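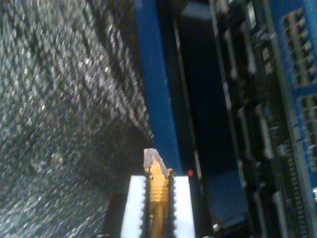

A yellow patch lead held by its boot in the toothed finger pads.

We use cookies to remember your reading settings. Accept | Manage

Kornance Mara

The Kornance Mara (just "Mara" from here on, because everyone shortens it) is a cable-handling kit for small robot arms. It's meant for picking up network patch leads, turning them the right way round and pushing them into a switch. I look after this entry and I've spent far too many evenings with the kit, so expect facts with a fair amount of opinion mixed in!

What it is

Kornance sells Mara as an add-on, and that catches people out. You don't get an arm. You get finger pads, a base plate, a set of bolts, practice leads and the software, which runs on an ordinary laptop. The arms are up to you. Kornance is based in Druvow and began with tools for cable testing, and you can still tell, as the manual is brilliant on plugs and rather thin on robots.

There are two versions. The single kit does one arm and the paired kit does 2, with a shared program so that one arm can pass a lead to the other. The paired kit costs nearly double, and I'd still pick it if you've got the room.

Setting it up

Bolting down comes first and it matters more than anything else in the box. I've seen people use clamps (I was one of them) and then wonder why the plug lands slightly off every time. The base plate wants to be screwed to the table, a proper solid one, and checked again after the first day of work. The arm bolts go in through the ring at the foot and they're fiddly to reach with a short hex key, so buy a long one.
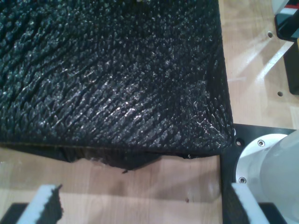

Arm base on its black mounting plate, with a pair of fingers reaching in from the front.

After that comes teaching. You steer the arm through the job by hand, the software records it, and you do it again. And again. The manual asks for 300 goes at each task before you let the arm try alone, which sounds mad until you watch what it does after a few dozen. Mine wandered off to the side of the switch with great confidence.

The finger pads

The pads are the best bit of the kit by a long way. They have small teeth on the inside faces, and the teeth settle nicely into the ridges on a moulded cable boot. Plain flat pads let the lead twist as soon as the plug touches anything. Leads with a smooth boot, or no boot at all, are much less fun, and Kornance says so on the box in rather small letters.

Hold the boot, leave the plug free, and keep the clip where it can move. Grip too far forward and you squash the clip, and then it won't latch.
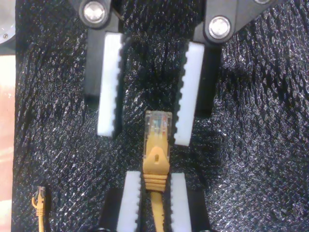
Passing a lead between arms is where the paired kit earns its money. The receiving arm has to come in with its fingers open and wait, and the giving arm must not let go early. The software has a setting for the overlap and I'd leave it on the longest one. It's slow, but I drop far fewer leads that way.

How it compares

The nearest rival is the Dreßler patching set. Dreßler gives you a fixed rail in place of a free-moving arm, so it's quicker and steadier on a single row of ports, and pretty hopeless if the rack gets moved. Mara copes better with odd angles. It's also easier to mend, with pads that come off in a couple of minutes.

Where Mara struggles is in tight spots. The fingers are chunky, and if the neighbouring port is already full they'll nudge the lead next door. I start from the far end of the row and work back towards the arm.

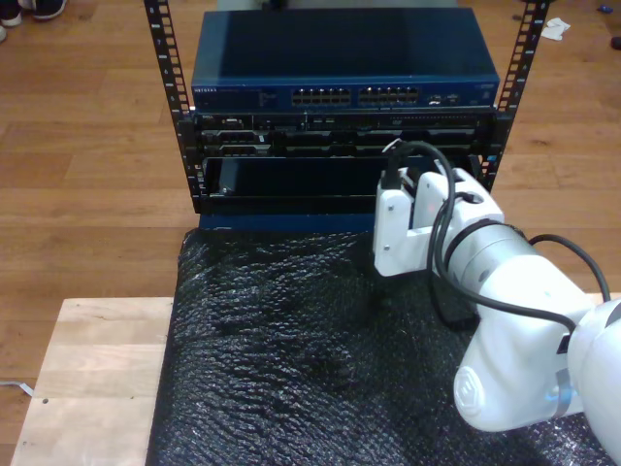 Think about your own cable, too. The one feeding the gripper needs enough slack to follow the arm all the way to the switch and back, and I'd run through the whole reach slowly by hand before recording a thing. Mount the switch at a height the arm can meet squarely. Too high and the wrist ends up at a silly angle.

Support and spares

Spare pads come in packs of 6. Email support is friendly and a bit slow. The last software update, in March, added a pause button to playback, and I'm still delighted with it.

Reader comments (3)

Guest: Does it work with the slim leads? Mine have hardly any boot.

Guest: Slim ones slip for me. I went back to the fat moulded type and got 108 recordings done over a long weekend without changing the pads.

Guest: Please add something about Dreßler's newer rail, the one described in this entry is the old model.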